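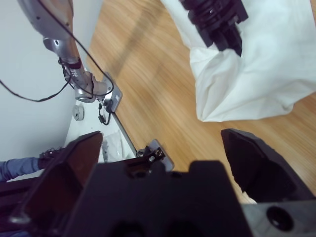 Wrist cam view, gripper on arm 1, other arm up top with the cloth

Two arms, one cloth, keeps snagging
Posted by Amra Softić, November 10, 2024

Garage build, three of us sharing it. Two arms, trying to get them to hand a big white cloth back and forth and eventually fold it. Problem is the cloth ends up draped over the wrist of the second arm and the fingers poke out the top. Then arm 1 can't find an edge to grab. 9 tries out of 10 end like that. Also the cable on the silver arm swings out in a big loop and I'm scared the cloth will catch it. Running Cikilix for the motion side, stock settings. Do I need diferent fingers or is it the path?

Bromwood
Path. You're coming in from underneath and lifting straight up, so the cloth slides down over the wrist. Come in from the side, pinch maybe 4 cm from the hem, back out sideways THEN lift. Slow the lift way down too. Had the same thing in September with bath towels, never touched the fingers.
Cable: velcro straps, one each side of every joint. Leave enough slack for full wrist rotation, run it thru by hand with power off before you trust it. That loop will catch something sooner or later.
Oh and get that plastic bag off the work surface before you run it. Depth stuff hates clear plastic, mine did anyway.

Urkstead
just get softer pads

Amra Softić
Side approach is way better, thank you!! 4 clean grabs in a row just now. Straps tomorrow. Urkstead which pads tho?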